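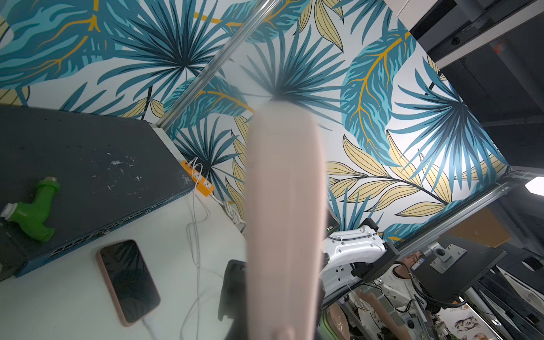
The palm leaf wallpaper, July

Print this entry | E-mail this entry

Up at six. Read my declaration again before breakfast and found the same mistake I found last night, where it says I called the bank in the spring when I mean I wrote to them. Sent a note to Tamara Coman about it. She answered before eight and said it can be fixed with a correction page, no need to sign the whole thing over.

The hearing on the motion to dismiss was set for ten and started at twenty to eleven. Pundside Savings had three lawyers at their table. We had Tamara and a young man from Bucur whose name I didn't catch, carrying the binders. Lucian Ardeleanu sat next to me. Relu Iordache couldn't get off work. The judge went straight to the question of what the bank knew and when, and she kept their lead lawyer on it for most of the time. He said a bank isn't a guarantor of how its customers spend money, and that Mandeck had an ordinary business account with ordinary activity in it. She asked him if it was ordinary for deposits marked as escrow to leave the same afternoon. He said that was a question for later in the case. She wrote something down.

Tamara got less time. She used it on the letters, mine and Zdislava Sýkora's, which both went to the branch before the last transfer. I thought she was clear. She talks fast when she is interrupted.

No ruling from the bench. It will come in writing. Tamara thinks we could lose 2 of the claims and keep the negligence one and the one for aiding the breach, and she said that would be a fair result. Lucian wanted to know what happens if we lose all 4. She said then we decide whether to appeal, and that it was too early to spend money thinking about it.

Lunch at the counter across from the courthouse. Soup, half a sandwich. Lucian paid for the parking and I still owe him. 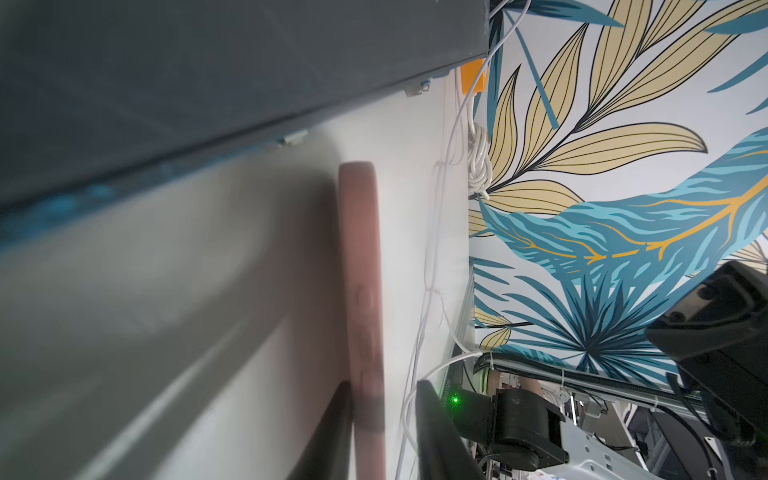
The bank's documents came over in the afternoon, 667 files on a drive, and Tamara wants each of us to look through the ones from our own accounts. She says the full production could run up to 4000 pages once the e-mails are in. I opened the first folder and it was nearly all monthly statements I have already. The second had internal notes from the branch, with names blacked out. I printed those and then had nowhere to put them. I thought of hanging a few from the two white clips on the edge of the dark panel, but they are small and the stack was not. The notes went in the box with the Marer contract. I'll start on them properly tomorrow, with a pencil.

Traian Hodoroagă phoned in the evening. He has decided he does want to join as a plaintiff after all. I told him to call Tamara himself, as I don't want to be the one explaining the fee agreement. He asked if I thought the bank would settle. I said I had no idea. He lost more than I did and he hasn't told his son yet.

Wrote to Zdislava with what the judge said about her letter. Kept it short and left out my opinion.

Need to do: correction page, find the deposit slip with the stamp on it, pay Lucian. Bed by ten thirty.

Contact | Copyright, all entries, the author | Back to top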